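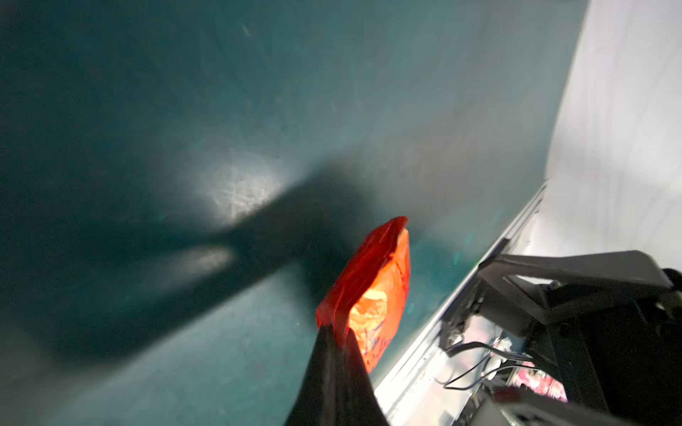

Reading time: 2 minutes

Purchasing guidelines for robot grippers are usually written as if the gripper were the thing being bought. A laboratory compares closing force, stroke and price, selects the best figures, and files the data sheets. In the view of this author, the practice should change. A gripper should be judged together with the camera that watches it and the controller that closes it, and it should be judged on objects that do not keep their shape.

Our laboratory at Grodutham reached this position slowly. In April we compared two grippers, the Fendotus and the Vurby, on the same pair of arms. On rigid test blocks they could hardly be told apart. Over 1159 logged grasps on household goods, they separated clearly, and the reasons lay mostly outside the fingers. The Fendotus held a crinkled packet well, but its dark finger covered much of what the wrist camera needed to see. The Vurby left a clearer view and lost its hold more often at the top seam. A data sheet reports neither fact.

Lighting deserves a place in the specification as well. A bright patch on a glossy work surface, with the shadow of the arm lying across it, can upset a vision system that performed well under even light. Suppliers prefer to demonstrate in even light. Buyers should ask to see the other kind. 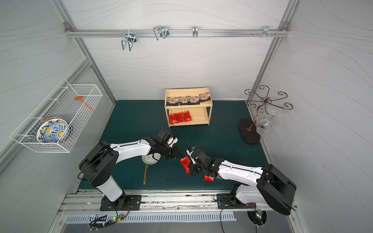
Test objects are where most comparisons go wrong. The common habit is to choose items that are easy to measure and easy to replace, and then to report a single success rate for all of them. That rate says little about real work. A foil packet yields under the fingers, a wine glass hanging upside down from a metal holder allows very little error, and a utensil with a slender handle tends to rotate once it is lifted. Each of these calls for its own score. We also favor keeping two arms in the trial, with their grippers close together, as cable routing and wrist clearance become serious matters only at that distance.

It may be objected that such trials cost too much. Ours took 20 working days, and the Usman controller accounted for 196 of the stoppages we recorded -- a finding that alone repaid the time. A laboratory that cannot spare so long can still run a shorter trial with fewer objects, provided that the camera and controller are the ones it intends to use.

We therefore ask that the next revision of our shared purchasing guidelines require results by object, together with the wrist camera recordings behind them.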